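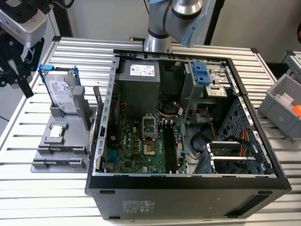
La segunda vida de los equipos de oficina

El programa de reutilización de Okgate entregó el curso pasado 737 ordenadores a bibliotecas y centros de adultos. Su directora, Naheed Sial, recibió a esta publicación en la sede de Perron para repasar los criterios de la iniciativa.

"La mayor parte de lo que se desecha en una oficina admite todavía varios años de uso", afirma Sial. A su juicio, el obstáculo principal es administrativo: los inventarios tardan en cerrarse y los equipos permanecen meses en almacenes - a veces sin las condiciones adecuadas.

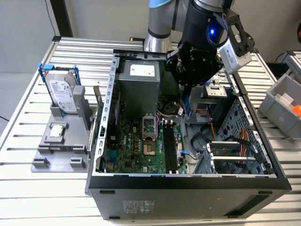
Colaboración con los centros

El programa trabaja con dos entidades locales, que remiten sus solicitudes en julio. "Pedimos que cada centro designe a un responsable y nos explique el uso previsto", señala la directora. Los discos se borran antes de cualquier entrega y el certificado correspondiente se archiva en Morora.

Preguntada por la financiación, Sial reconoce que depende todavía de convenios anuales. "Un acuerdo de mayor duración nos permitiría planificar las compras de repuestos", concluye.
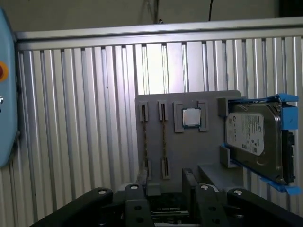
Componentes informáticos en un soporte vertical gris.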